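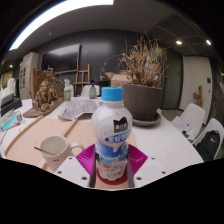 Kestthorpe / Refreshment Areas / Tables / Clundora Shared Table

The Clundora table is supplied to offices, libraries and training centres which require a single surface for drinks and light handwork. It is offered in white as standard. The white top suits rooms with dark walls, and it leaves small items easy to find: a red coaster, a mug with its stirring stick, or a bottle with a light blue cap can be picked out at a glance. A large planter on a saucer may also be kept on or beside the table, although dried branches shed leaf and the surface should be brushed down regularly.

Dimensions and load
The standard table is 1,479 mm long and 1,185 mm wide. It may be ordered with a shelf below, 390 mm deep, for cups and paper goods. The table weighs some 33 kg without the shelf and should be carried by two persons. Customers are asked to measure doorways and lifts before placing an order.

Use and care
The top should be wiped with a soft cloth and warm water containing a little washing-up liquid. Scouring powders and bleach must not be used. Coasters are recommended under mugs and bottles. Where the table is used for cutting or gluing, a sheet of stout cardboard should be laid down first and replaced when worn. Marks left by tea, coffee or milky drinks should be removed on the same day. Planters must stand on a saucer wide enough to hold any overflow.

Ordering
Orders are accepted from registered institutions and from private customers. Delivery is made to the ground floor unless other arrangements have been agreed in writing. The Magnusson bench and the Fustthorpe stool are of matching height and may be added to the same delivery. Orders received before noon are processed the same afternoon. No deliveries are made during the last two weeks of July.

Requests for samples of the table top, and questions concerning spare feet and fixings, should be addressed to Valdis Venckus, Furniture Supply, Kestthorpe. Samples remain the property of Kestthorpe and are to be returned within one month.

This site uses cookies to remember your basket and language. Accept | Settings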